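3.2 Table height and seated reach

Earlier work on shared worktables has mostly treated height as a matter of comfort. Kerkier and Kang asked participants to rate tables on a five-point scale and found that ratings dropped sharply once the top stood above elbow level. They did not record what people did at the table. Our interest is in the second question: where on the surface a seated person puts things down, and how far from the front edge they are willing to leave them.

We worked in the reading room of the Stoltstead public library, which keeps long wooden tables for patrons who bring their own papers. The tables there are 70 cm high. Patrons were not given a task. They sat where they liked and used the surface as they normally would, and an observer seated by the catalog desk marked the resting place of each item on a paper grid. Items that stayed in the hand were left out. A second observer coded the same sittings separately, and disagreements were settled by going back to both sheets.

Figure 2 shows a wooden tabletop.
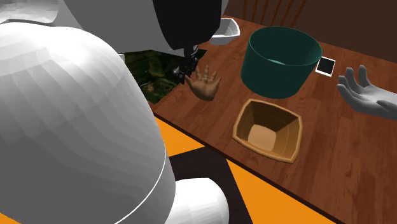
The grid divided the depth of each table into a near, a middle and a far band. Most items came to rest in the near band, as expected, but the far band was used more than the comfort ratings would suggest. Patrons who stayed longer pushed finished material away from them and did not bring it back until they packed up. Short visits showed almost none of this. A person who came in to read one newspaper article kept everything within a forearm's length, even with no one else at the table.

Company changed the pattern. When a second patron sat down across the table, the first usually pulled items in from the far band within the first few minutes. We saw no case in which the newcomer asked for this. The adjustment was smaller when the second patron sat on the same side, and it mostly involved bags and coats, with papers left in place.

The far band is also where height matters. A seated adult of short stature can reach it at 70 cm only by leaning forward, and several patrons stood up briefly to get a book back. Shin (Melska survey, unpublished) reports the same behavior in school libraries, where the tables are lower but so are the readers. We therefore think depth and height should be reported together. Studies that give one without the other, including our own pilot, are hard to compare.

Two limits apply to these results. The observer could not see items placed on laps or on the floor, so the share of belongings kept off the table is unknown. The sittings were also all daytime sittings. The library opens late in October, when students from the college fill the room, and use of the tables may be quite different under those conditions. Section 3.3 takes up chair spacing.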